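Garment notes, December

Carried on with the pale pink piece from the Kindenia lot. It went in as "shirt or smock" on the intake sheet and I am leaving it like that until we have the whole thing flat on a board. Lightweight, feels like cotton, faint weave. Colour is off the card: nearest match is the Fellex washed pink, but ours leans towards lavender. Have written "pale pink, slightly lavender" and left the card number blank.

Things to note before pressing:

– long stitched seam, runs on a diagonal when the cloth is bunched. Follow it to both ends and see whether it is a side seam or a yoke.
– squarish patch-pocket shape, stitched, sits a bit proud of the cloth. Check the corners for pulled threads.
– a lot of soft creasing. Try the cool iron first, no steam over the pocket.
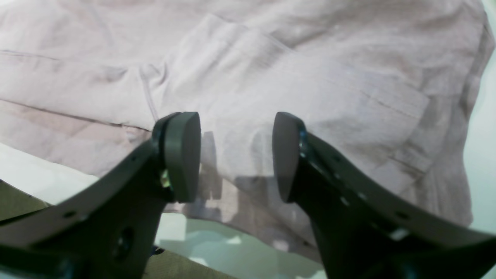
Bench notes, Pangilinan workroom
Entered 4.10 pm

Inventory number for this piece is 2,699. The paper tag had 2,669 in pencil, which belongs to a tablecloth, so I have rubbed it out and rewritten it. Please don't trust any pencil tag from this lot without looking at the sheet.

Creases first. The broad folds fell out with a shake and 8 minutes hanging, the short upright one in the middle did not. Left it. It looks like an old fold line from storage and will want a damp cloth.

Pocket stitching is even as far as I can tell by eye. I have not unpicked anything. If it does have to come off, use the fine Grallov thread to put it back, two strands, and write down the stitch length before cutting.

Colour again: under the bench lamp the cloth goes greyish pink, nearly mauve in the shadows of the folds. Two of us looked at it and wrote down different words. Match it by the window in the morning and use that reading only.

Olive-grey disc, round, matt, smooth. Entered as "disc" on the same page as the cloth, no number yet. Rim is plain. Don't put it down as a button or a weight until someone has measured it. 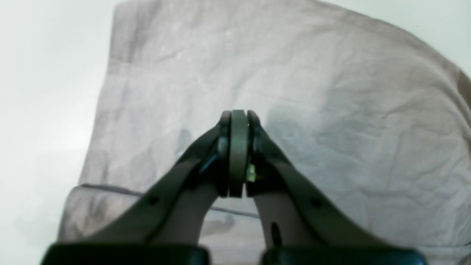

Still to do

Measure disc, diameter and thickness.
Damp cloth on the middle crease.
Daylight colour match.
More tissue – the flat box is nearly out.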